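Ticket 1237: wrist camera view in the sim cell looks wrong around the marble, and grasp holds are getting flagged
Opened by Finlay Morrison. Cell: Tretport kitchen sim, single arm, parallel gripper. Status: closed
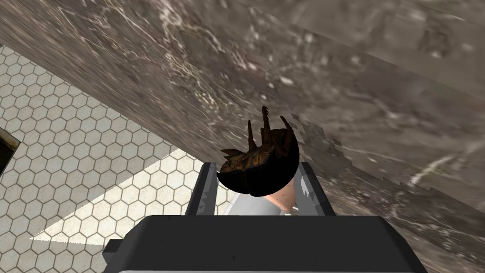
Wrist view from the Tretport cell, gripper closed on the spiky-topped item, step 226.

Hi all, Finlay again (sorry, I know, two tickets in one week). I've been getting the Tretport cell set up for the pick and carry runs and the checker keeps throwing a "hold lost" flag when I can see perfectly well that there's something between the fingers. Same asset each time, the one with the shiny black bottom and the brown spiky crown. I call it the pineapple. Elaheh calls it the plant. The asset list calls it item 80, so let's use that.

There's a second thing that may or may not be related. The marble looks soft, and there's a jaggedy staircase edge in it just to the right of item 80, like someone cut the stone out with blunt scissors. The hex tile floor looks fine to me.

What I've tried so far:

Restarted the cell from the launcher. Same flag.
Reloaded only the gripper config. Same flag, and it took ages.
Swapped item 80 for the plain mug. No flag at all, ran clean start to finish!
Put item 80 back. Flag came back right away.

So it's happy with the mug and unhappy with item 80. Could somebody who knows the checker have a look before I start poking at things I shouldn't?

Reply from Annag MacKinnon
Thanks for the mug test, that saves me an hour. Can you open the contact readout, close on item 80 and tell me which finger drops out? Also check which gripper file you're on. There are 2 in the Ayala folder and the names are nearly identical, which is my fault.

Reply from Finlay
Right finger drops out, left one stays solid. And I'm on the older gripper file, oops. I've moved over to the newer one and the right finger now hangs on longer, but it still flickers when the arm turns. Better, though! I didn't get the flag until well into the carry, and before it was there the second the fingers closed.

Reply from Annag
Good, so that was half of it. The other half will be the collision shape. The spiky bits on top were all being wrapped up in one big hull with the rounded part, so the checker thinks the fingers are touching something much fatter than what gets drawn. I've split it so the round body has its own shape and the fronds have none. Please pull, clear the asset cache (not the whole cache, you'll be there all day) and run it again with the slow carry.

Reply from Finlay
Pulled, cleared, ran. Both fingers stay in contact the whole way and there's no flag. I ran it again with the fast carry to be mean to it and that was fine too. Then I forgot I'd left the checker in quiet mode, so I had to do both over again with it turned up. Still fine, phew.

I also had a go at the gripper opening while I was in there. The old file had the fingers opening wider than the newer one, so my approach pose was a touch off and the left finger was brushing the crown on the way in. I've nudged the pose back and saved it under my own name so I don't mess up anybody else's runs.

Marble still has the staircase in it, by the way.

Reply from Ross Innes
Marble is mine. I don't think it has anything to do with your flag, because the checker never reads the picture. My guess is the stone texture is loading at the small size in this cell. The Zidov cell uses the same slab and looks crisp. Try setting the texture limit to match Zidov and restart the renderer (only the renderer, the arm can stay up).

Reply from Finlay
Did that. The soft smeary look is gone and the veins are lovely now. The stair steps are smaller but I can still find them if I go looking. Doesn't bother me for the carry runs, but I'd hate for it to end up in something we train on.

Reply from Ross
Fair enough. I'll open a separate ticket for the stepped edge and put it with the shadow stuff from January. Don't wait on me for your runs.

Notes for whoever sets this cell up next, from me (Finlay):
Use the newer gripper file. Annag is renaming the old one so it can't be picked by accident.
After any change to an item's collision shape, clear the asset cache or you'll be testing the old shape and going slowly mad.
Texture limit goes in the cell settings. The launcher has a box for it too and that box does nothing.
Leave the checker at full output while you're setting up.

Closed by Annag MacKinnon, August 12, 2020. Stepped edge on the marble stays open with Ross.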